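3.2 The Pramstead cell and its upkeep

Claims about sandwich assembly by robot tend to dwell on the policy and pass quickly over the table it works on. We think this is a mistake. The Zekard policy was reported to us as needing "minimal fixturing", yet most of our time at Minbridge went on the fixtures. We set the cell up as its authors advise, with a tray down the middle of a white table, clear acrylic panels along both long sides of the tray, and low clear bars running outwards to hold the ingredients on edge. Figure 4 gives the layout with a stack in progress.

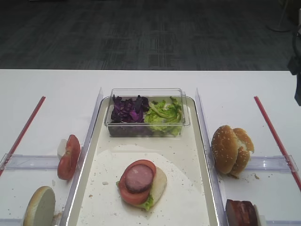
Figure 4. Assembly table with central tray, side holders and red rods. Tomato and ham are already on the stack.

The set-up notes ask for the holders to be checked after every 50 trials. We could find no grounds for that number and did not keep to it. Of the 1774 trials logged, the first 400 were run to the notes and the rest with a check after every 13. Ebise Tilahun wrote the checking routine: wipe the bars, push each clip home by hand, and sight along each rod for straightness. It takes little skill and it is dull, and we suspect that other groups skip it.
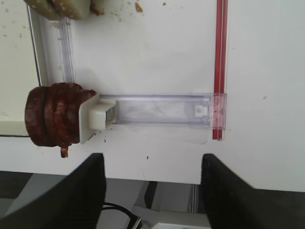 Clip slip was the fault we logged most often, and the one the earlier Bogale report leaves out altogether. In that design each pusher plate depends on a single joint a long way from the food. The coiled sausage rests against a white plate, the plate is backed by a small block, and the block is carried on a long clear arm whose far end is held to the red rail by one clip. A small turn at the clip becomes a larger shift at the plate. We are not convinced that a stiffer clip would cure this, as has been suggested, and a second fixing point seems the more obvious thing to try. Crumbs are a separate nuisance. They lie on the white surface close to the block, where a cloth does not easily reach, and we now use a soft brush there before each check.

Whether any of this changes the success rate is harder to say. Trials run after a check did better than those run just before one, but the operator was also freshly back at the cell and may have placed the food with more care. We did not separate the two effects and would distrust any paper that reported the gain without doing so. The state of the table at the time of a trial should be recorded along with the result, including the crumbs on the tray and around the holders. A success rate given without it says little about how the cell will behave after a month of use.

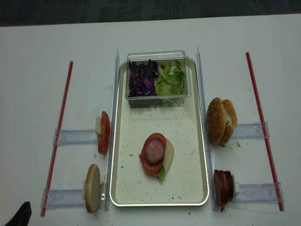
3.3 Resetting the holders between trials

Resets were done by hand, with the arm parked. The operator refilled the holders first and the tray last, then pressed each clip once more before stepping back. Trials in which a slice fell over before the arm moved were thrown out and run again. We kept a tally of these from December onwards, which is later than we should have started.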